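Bandum Community Boards > Home & Garden > Walls and Floors

Thread: Peel-and-stick mural in a kid's room, how much regret am I signing up for

spackle_widow wrote:
My daughter is turning six and has requested, in writing, a room that looks like "a store that sells only candy." I have talked her down from a working gumball machine. What I have not been able to talk her down from is wallpaper. Three walls of it, floor to ceiling, and the fourth is mostly closet.

I can hang a shelf. I have never hung paper. The walls are orange peel texture, painted in January by the previous owner in a shade I'd call Dentist. Quote from a local installer was $688 for labor, which is more than I paid for the bed, the dresser and the rug combined. The paper itself is $140 if I do the cheap vinyl stuff.

Can a normal person do this in a weekend? Will it come off when she turns nine and wants everything black?

grout_expectations wrote:
A normal person can do it in a weekend. It'll be on the floor by the following weekend. Peel-and-stick on orange peel touches the wall at the high spots and nowhere else. Skim coat first or buy the paste-the-wall kind.

Mabaso_Mike wrote:
Disagree with grout. I put Brusix vinyl over orange peel in a hallway and it's still up. Wash the wall, let it dry overnight, run a hair dryer over the seams. The hallway also has two dogs in it.

grout_expectations wrote:
How long has it been up, Mike?

Mabaso_Mike wrote:
Since summer.

grout_expectations wrote:
Get back to us after a winter with the heat on.

Ainhoa Cordero wrote:
I'd worry less about the glue and more about the pattern. Big repeats are murder for a first-timer. If there's a border or an awning along the top, every inch your ceiling is out of level will be on display, and your ceiling is out of level. Dots forgive almost anything. Teal with white polka dots and a pink scallop across the top is about as sugary as I could stand, and it hides seams pretty well as long as the dots come in different sizes.
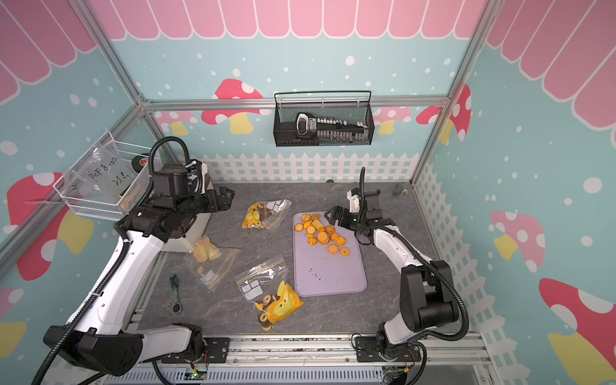
Bandum Boards Walls and Floors Crew

The big toadstools are where you'd have to plan. Don't let a seam land in the middle of a cap, and don't start in a corner and hope. Put your largest piece up first, then work outward with the dots. The picket fence along the bottom I would buy as a separate strip, so you can set it on top of the baseboard and trim it to suit the floor.

spackle_widow wrote:
She has seen the mushrooms over my shoulder. It's over for me. Negotiations are closed.

Do I really have to skim coat? The last time I touched joint compound I was finding dust in the cereal.

Idon_Know wrote:
Paint it. Polka dots are a foam pouncer and an afternoon. Scallops are a dinner plate and a pencil. When she goes goth you prime over the lot and never have to scrape anything. I've done both, and I would rather repaint a room twice than peel vinyl off builder's flat once. It brings the paint with it. Sometimes it brings the drywall paper too.

Mabaso_Mike wrote:
"An afternoon." Three walls of dots is an afternoon the way my deck was a long weekend.

Idon_Know wrote:
How is the deck, Mike?

Mabaso_Mike wrote:
Resting.

Ainhoa Cordero wrote:
Idon has a point about the flat paint. Spackle, stick a square behind the dresser and leave it a couple of weeks. If it curls, skim coat. If it takes the Dentist with it when you pull, prime everything with a real primer and give it time to cure before you hang anything. Order one extra roll from the same batch, too. The pinks do not match from batch to batch, whatever the store says.

spackle_widow wrote:
Update, Monday, November 4, 2024. Test square went up behind the dresser. One corner lifted, the rest held. I pulled it and it took a piece of wall the size of a cracker.

So I'm doing a thin skim, primer, then dots and awning in paint, and mushrooms as decals. Everyone in this thread gets to be a little bit right, which I assume will please no one.

grout_expectations wrote:
I said skim coat in the first reply.

Idon_Know wrote:
I said paint.

Mabaso_Mike wrote:
Checked the hallway after reading this. There's a seam open by the thermostat. It was probably the dogs.

spackle_widow wrote:
Does anyone know if a 10-inch dinner plate makes a decent scallop, or should I go down to salad?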